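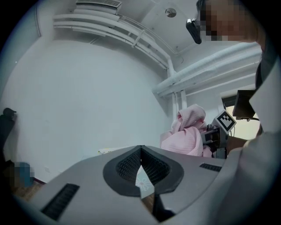 **Changing a name on a Brastora booking**

**pedlow_pete**, 7:40 pm
Booked two flights to Drelevley through Brastora in December. My wife's ticket is in her married name but her passport still says Nikolaidis (Doina Nikolaidis). Total for the two of us was 1,768. Brastora want 50 for the change plus whatever the airline charges. Is that normal, or should I ring the airline direct?

**marrowfat**
Normal. The agent issued the ticket so the agent has to change it. The airline will send you back to them. Pay the 50 and get it in writing.

**Coachclass12**
I don't agree. Mine was booked through Lazarević Travel and the airline changed the surname over the phone for nothing, as it was a marriage. They wanted a scan of the certificate. Took 12 minutes.

**marrowfat**
Depends on the airline then. Most won't touch an agency ticket.

**pedlow_pete**
I rang. On hold for 37 minutes, then told to go to the agent. So marrowfat is right for this one.

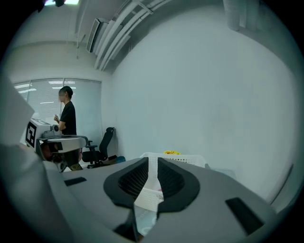 **tidewrack**
Before you pay, check whether the fee is per booking or per person. Brastora charged me twice and I had to argue to get one back. Send the passport page and the certificate together in one email. Also put the papers somewhere you can find them at the desk. I keep ours in a flat white plastic basket, the lattice kind with rows of small rectangular holes like the plastic in the picture, and it goes straight from there into my hand luggage.

**Coachclass12**
Still think you should ask the airline again. You get a different answer from a different person.

**marrowfat**
And lose another evening on hold. It's 50.

**pedlow_pete**
Fee is per booking, I asked. They also want the visa form redone in the passport name, at no extra charge. Have sent everything tonight and will post when the new ticket comes through.

**tidewrack**
Check the middle name on it too. They left mine off.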